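Mesh wash bags: which way to fold them for the drawer?

kustico_fan
Wed 31 August
I keep six of these in a drawer and the zippers snag on each other.

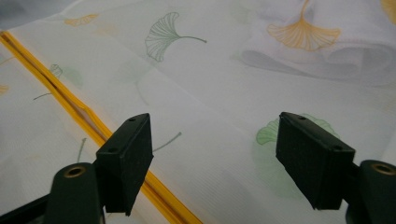
l_palacios
Zipper placement is the variable. On the ginkgo print one the yellow-orange strip runs at a slant once the fabric is in loose folds, so teeth end up everywhere. Flatten first.

Teststead
Disagree. Fold in two, crease toward you, done. A wavy crease is fine. 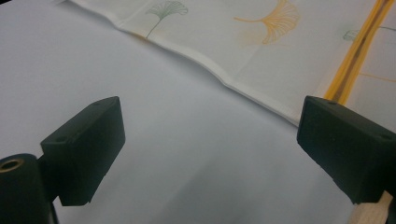 Reply 4, vtsolakis
Square it to the table, zipper side nearest you. And check inside for stray cloth.

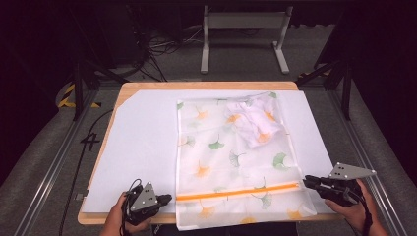

Reply 5, kustico_fan
Tried both. Zipper nearest me snags less.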